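From: Athina Papadakis
To: nyanda-arm list
Subject: Re: [nyanda-arm] wrist camera offset drifts after reseating the mount

On Monday Kurnelstead wrote:

> I rebuilt the wrist bracket in PETG using the Bitthorpe drawings and
> reran the hand-eye routine. The first result looked fine. Then I took
> the camera off to reroute the cable, put it back, and the tool point
> came out displaced to one side. Reran calibration, same thing again
> after the next removal.
>
> Questions:
> - is the bracket supposed to have locating pins? The drawing shows
> holes but no part number.
> - do you calibrate against a flat grid or a checkerboard?
> - has anyone tried it with clutter on the table, or does the sheet
> have to be bare?
>
> I am running the Nammont branch from May, unmodified.

The holes are for pins. The part number was dropped when the drawing was redone and I have not put it back yet. Use 3 mm steel dowels, pressed into the wrist side and a sliding fit on the camera side. If the printed holes come out tight, ream them by hand. Do not drill them, the bit wanders in PETG and you end up with a slot.

Without the pins the bracket is located only by the two clamp screws, and the clearance holes for those are generous. The bracket rotates slightly each time it is tightened. A small rotation at the wrist is enough to give the sideways error you describe, and it grows with distance from the camera, so check whether your offset changes between a low and a high approach. If it does, it is rotation. If it stays constant, look for a shifted mount or a wrong tool length in the config.

On the target: I use a checkerboard for intrinsics and for the hand-eye solve. The plain line grid is for checking afterwards. Line intersections on a grid are less well defined for the detector than checkerboard corners, and when the lines are thick the fit tends to jump from one side of the line to the other. For a visual check by a person the grid is better. You can see straight away which cell the finger is over.

On clutter: bare sheet for calibration. For the check it does not matter, and I prefer to have things on the bench. My arm lives at the end of a desk that gets used for other work, so there are books standing along one side and whatever I am picking up that evening lying on the grid. The occlusion is closer to what the gripper will meet in use. What does matter is that the sheet is flat. Mine is taped down at the corners.

The procedure I settled on:

Press the bracket home on the pins before touching the screws. Tighten both screws alternately. Route the cable with a loop at the wrist so it does not pull on the camera body at full rotation. Power up, home, then let the arm sit for a few minutes with the motors holding. Collect the checkerboard poses with the wrist tilted in as many different directions as the joints allow. My last set had 184 images. That is more than needed, but the solve is quick and the bad ones are easy to throw away.

Reject anything taken while the arm is moving. The May branch of Nammont does not wait for the joints to settle before it triggers the camera, and the blurred images go into the solve with the same weight as the rest. There is a settle_time parameter in the capture section of the config. It defaults to zero. I set it to 2 seconds. With the default, my residual was bad enough that I suspected the bracket for a whole evening before looking at the images themselves.

One more thing to check on your build. The PETG bracket will creep if the clamp screws are overtightened, particularly with the thin washers shown on the Bitthorpe drawing. I changed to larger washers and have not needed to retighten.

If you still see the displacement with pins fitted and settle_time raised, send the raw poses and the solved transform and I will run them through my copy. Please send them as plain text. The list software strips archives.

I will correct the drawing and post the revision. Attached is one wrist camera image from my bench with the grid sheet down.

Athina

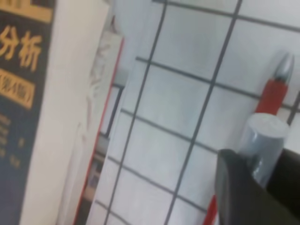

Wrist view, red pen and clear blue cylinder on the grid, gripper finger at lower right. Motion blur visible on the book lettering.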